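January, second half. Tape room notebook, Kerkance reissue.

Back on the transfers after a break nobody asked for. The plan was to have both sides of the cassette cleaned up by now and the artwork at the printer. Side one is cleaned up. The artwork is still a folder called "artwork".

For anyone reading this who wasn't copied on the emails: Kerkance is the drone record made with two harmoniums and a foghorn, and it first came out on tape in an edition of 200. We're putting it out again on CDR in a card sleeve, with the unused Tierney piece tacked on at the end. The label wanted it "warm but not too warm". I have written this on the wall.

The Korix deck is playing fast. I noticed when the harmonium on side one turned out to be sitting almost a quarter tone above the same harmonium on the rehearsal tape, and harmoniums don't get excited like that. Ran the test tone, turned the speed trimmer back a hair, ran it again, overshot, and spent the time until lunch going back and forth across the correct setting like a man parking a trailer. It's right now. Do not touch the trimmer. I've put tape over it, and the tape says the same thing.

Side one redone from the top at the new speed. Hiss is what you'd expect from a cassette that lived in a glove compartment. I tried the gentle noise reduction and it took off the hiss along with the air in the bellows, so I've left it alone apart from a low cut at the bottom end. There was a hum at 243 that I chased through three cables before finding out it was on the recording and is, according to the original insert, a part. Apologies to the cables.
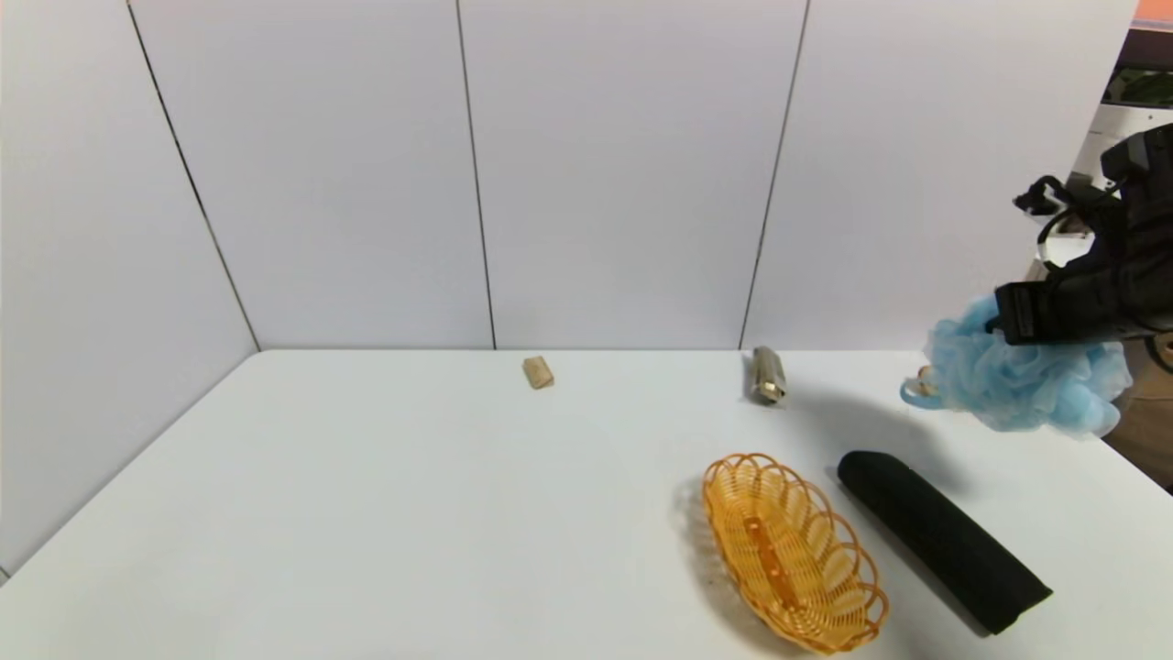
Adel
Transfers and mastering, also sleeves when it comes to that

Side two after lunch. The dropout near the start of the foghorn section is worse than I remembered. The left channel goes away, thinks it over, and comes back duller. Options are to patch it from the right channel, which makes the foghorn jump to the middle of your head, or leave it be. I patched it, listened, undid it, and patched it again with a longer fade. Listened from the next room with the kettle on and couldn't hear the join, which I'm counting as a professional test.

The Tierney piece is a separate headache. It's on a reel with no leader and a label that says "T. long one (use?)". Someone has written "no" under that, in a different pen. We're using it. It needs a slow fade at the end where the performers start discussing parking, although I've kept a safety copy with the parking intact in case the label wants a bonus track.

Edition size is settled at 315, a number I did not choose and have stopped asking after. Sleeves will be stamped by hand. Test stamp on gray card looked good, test stamp on brown card looked like a parcel. Gray, then. The ink needs overnight or it comes off on your thumb and then on everything you own.

Still to do:
Track gaps. I have 2 seconds between everything, and the label would like none between the harmonium parts.
Check the fade on Tierney over small speakers.
Burn a reference disc and play it in the car.
Ask again for the artwork.
New pinch roller for the Korix, before it gets ideas.

Left the side two file on the shared drive with the patch as its own layer. If you open it and hate the patch, mute the layer and write down here that you did.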